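Session 4: Habits of Attention in Unsettled Times
Course notes, Laurinda Carrilho

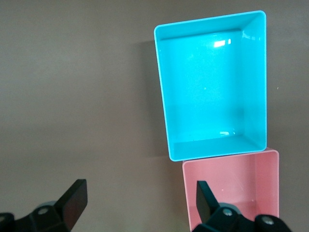

A turquoise-blue open bin on a plain surface.

Last week we looked at how worry spreads through a group. Today is the other half: how a person keeps steady when the news is bad and the routine is gone.

Key terms

Attention - what you give your mind to on purpose.
Rumination - going over the same trouble again without deciding anything.
Anchor - a small act done at the same time each day.

Main points

Rumination feels like problem solving. A quick test is to ask what you would do next. If there is no next step, write the worry down and leave it until the evening.

Anchors should be small. A 10 minute walk is enough. People who start with an hour tend to stop within days.

Hope is treated in this course as a practice. You can be sad and still do it - the two are not opposites.

Exercise

Keep a log for 14 days. Each night write one thing that drained you and one that helped. Skip a day if you must, but don't fill it in later from memory.

For next time

Read the Munro chapter, first half only. Bring a response of 200 to 300 words on one anchor you have tried. Handwritten is fine. If you are in the Sunday group, hand it in at the start of class.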